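Home | About | Older posts | Newer posts | Allotment | Contact

The table, and what lives on it

Posted in: House, Grumbling
Print this page | E-mail this to a friend

I have been clearing the big table again. 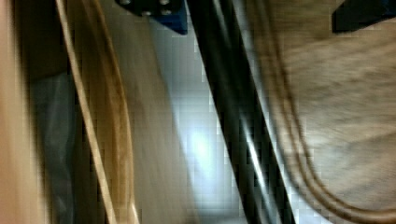 It started in May, when my brother-in-law Jonas asked if he could come and stay for a fortnight and I said yes before remembering that the spare room had no floor. It has a floor in the legal sense. You could find it with a rake. Everything that had been standing on it had to go somewhere, and the somewhere was the table in the back room, which was already holding the overflow from the last time I tidied.

So I did what the books tell you and made piles. Keep, chuck, give away, and a fourth pile the books don't mention, which is things you pick up, frown at and put back. By teatime the fourth pile was winning. It had in it two extension leads, a bag of curtain hooks for curtains we left behind in Urham, the instructions for a boiler that was taken out before we bought the house, and a tin of keys. I tried every key in every lock we own. One of them opens the shed, which has never been locked.

Then there are the jigsaws. My aunt left me her jigsaws, and she was a woman who wrote on the lid how many pieces were really in the box. The harbour at Vallejo is down as "2,000 less 423", so 1,577, and underneath in a different pen "checked again". I have no idea where 423 pieces of harbour went. I can't throw it out, obviously, after she checked twice. It went back in the cupboard with the windmill, which is complete and very dull.

The drawers were worse. I bought a set of those stacking plastic ones from Pluda years ago, when I believed that small drawers would make me a person who knew where the drawing pins were. The drawing pins are in all of them. So are dead batteries, which I put in there with the live ones so they'd be easy to find -- I must have been tired. I now own a battery tester, made by Gevarix, and it needs a battery.

Crescencio Escobar from next door put his head round the door at this point and asked if I was moving out. He sounded hopeful about the ladder. I gave him a colander and some seed trays, and he gave me a cup of tea in one of my own mugs, which has been at his since the street party. He took the mug home with him afterwards.

My method from there got a bit looser. Anything flat went in the bottom box. Anything with a plug went in the blue crate, on the grounds that one day I'll sit down and find out which of them work. Photographs went in the suitcase, and that cost me an hour and a half, because you can't put a photograph away without looking at it and then going to find somebody to show it to. Paper went in the recycling, apart from the receipts, which went in an envelope marked "receipts", which went in the box with the three other envelopes marked "receipts".

I did get rid of some things, for the record. The bread machine has gone. So has the foot spa, and the good half of a tent. The charity shop took the lot without comment, although the man did look inside the foot spa for longer than I liked.

Jonas came, stayed his fortnight, and slept very well. He said the room was lovely and airy. He also brought a present, a brass lamp shaped like a heron, and as there was nowhere in the spare room to put it he stood it on the table.

Next job is under the stairs. I opened the door and a mop came out, so I've shut it again for now.

Filed under: House | 3 comments | Print this page | E-mail this to a friend

Contact | Copyright, please ask before copying | Back to top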